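## 3. Setting up the Trodix label printer

I've set up enough of these now that I can do it with a cup of tea in one hand, but the first one took me a whole afternoon, so please don't skip ahead to the printing bit (I did, and I wasted half a roll). You'll want the printer, its power lead, a roll of labels and a computer with the Serine label program already on it. If you haven't got Serine installed yet, go back to section 2 and I'll see you in a few minutes.
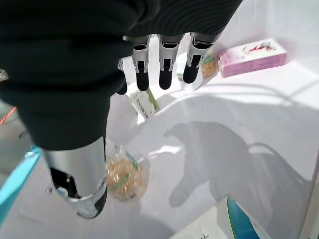
*Page last changed: November 26, 2020*

### 3.1 Putting the roll in

Leave the printer unplugged for this part. I use the Ugwu 50 mm rolls, with 200 labels on each, and all the settings further down are for those. Other makes do fit, but you'll have to sort out the gap setting yourself.

1. Press the catches on both sides and lift the lid until it stays up on its own.
2. Slide the two roll holders apart. They move together, so you only need to push one.
3. Drop the roll in with the labels coming off the top, shiny side up.
4. Let the holders close gently against the roll. It should still turn freely when you flick it.
5. Pull a hand's length of labels through, under the grey guide and out of the front.
6. Shut the lid and press down on both corners. You want two clicks!

> **Caution:** There's a cutting edge just inside the front opening, and it's sharper than it looks. Keep your fingers on the paper and well away from the slot.

> **Note:** If the roll squeaks as it turns, the holders are too tight. Open the lid and let them out a touch.

### 3.2 Plugging in and saying hello to Serine

1. Plug the power lead into the printer first and then into the wall.
2. Hold the power button until the light goes green. Orange means the lid isn't shut properly, so give those corners another push.
3. Connect the printer cable to the computer.
4. Open Serine and go to **Printers > Add**. Your Trodix should be in the list.
5. Pick it and choose **Use as main printer**.
6. Press the feed button once. One blank label should come out and stop neatly at the gap.

If the label stops halfway, don't fiddle with anything yet. Hold the feed button down until the light blinks, let go, and the printer will push out a few blanks while it works out where the gaps are. Mine needs doing every time I change to a new roll.

> **Note:** I run my printer through an Urnico hub, as my computer is a bit short of sockets, and it's been fine. Do the first set-up with the cable straight into the computer, though. Serine never found mine through the hub until I'd done it the long way once.

### 3.3 Making your first template

A template saves you picking the same size and lettering again and again. Make a plain one to begin with and get clever later.

1. In Serine, choose **New template** and type 50 for the width.
2. Set the lettering to 16 point. Smaller looks lovely on screen and is miserable to read from standing height.
3. Type the name of the thing on the first line. Leave the second line for a place, such as *top shelf* or *left door*.
4. Set **Edge gap** to 5 mm. Any less and the first letter gets nibbled off.
5. Save it under a name you'll recognise in February, when you've forgotten all of this.
6. Print one. Just one!

Peel it, stick it on some scrap card, and stand back. Can you read it from where you'd normally be standing? If not, shorten the words before you make the letters bigger. "Plugs and fuses" does the job as well as "Assorted plugs, adaptors and spare fuses", and it leaves you room.

> **Caution:** Don't print on the backing paper after the last label has gone through. The print head gets hot, and I've had backing paper melt a shiny stripe on to it that took ages to rub off. 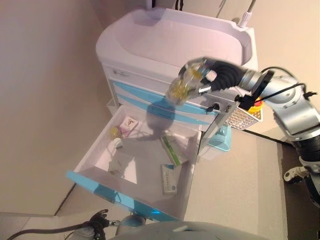
### 3.4 Deciding where the labels go

Labels work best where you look before you open anything, so I print one for the outside of each drawer and stick it on the front, dead centre, after a wipe with a dry cloth. I then do a second lot for the inside, and that's where people tend to give up too early. Boxes that come with their own printing on are all fighting for your attention: a long one with green stripes, a flowery red and pink one, another with a blue and green label. Put your own plain label on the face you'll see when you look down into the open drawer, even if it covers a bit of the pattern, and keep it the same way up on every box. Don't cover a use-by date or any instructions, obviously. Pale drawer fronts are easy, as black print on a white label shows up fine, but for dark ones I turn on **Border** in the template so the label doesn't look like a stray scrap of paper.

1. Wipe the surface and let it dry completely.
2. Peel the label from a corner, bending the backing away from it.
3. Touch one short edge down first, check it's straight, then smooth it across with your thumb.
4. Leave it alone for an hour before you start sliding things in and out.

> **Note:** Rough plastic and anything with a powdery finish will shrug these labels off by the weekend. Ugwu do a stronger roll that holds much better, and the set-up is the same apart from **Darkness**, which wants to go up one notch.

For changing a label you've already stuck down, go to section 4.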